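Ticket 436: Mark on white worktop, small parts bench
Status: Open, waiting on parts
Assigned: Abbas Babaei
Product: Movska worktop, white, smooth finish

Reported Sunday, 7:40 a.m.
Customer says a thin dark line showed up on the worktop and does not come off with a dry cloth. Wants to know if the surface is scratched and if the top has to be replaced. The bench is used for sorting small cups and caps before they go into the Skinari drawers.

9:15 a.m.
Asked for the cleaning history. Customer wipes the top once a day with plain water. No solvent, no scouring pad. Last deep clean was in December with the Prokari cleaner, diluted 1 to 200.

9:50 a.m.
Line is short and curved with a small hook in it. Could be a hair or fiber, could be a fine scratch. Shape alone does not settle it. Rest of the top reported clean.

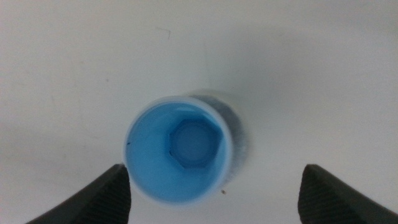 Steps sent to customer:
1. Clear the bench. Put the small containers in a tray, open side up.
2. Press low-tack tape over the line and lift. If the line comes away with the tape, close the ticket.
3. If it stays, wipe with the Prokari cleaner at the December dilution. Leave 16 seconds, then dry.
4. Run a fingernail across it. Report whether the nail catches.
5. Do not use abrasive paper coarser than 3,000 grit. Do not use any before step 4 is reported.

11:05 a.m.
Customer has no low-tack tape on site. Masking tape is not a substitute, it leaves residue on this finish. Added one roll to the Taheri order going out today.

11:20 a.m.
Customer asked if the bench can stay in use. Yes, but keep parts off the marked area until step 4 is reported. Replacement request on hold. Next update when the tape arrives.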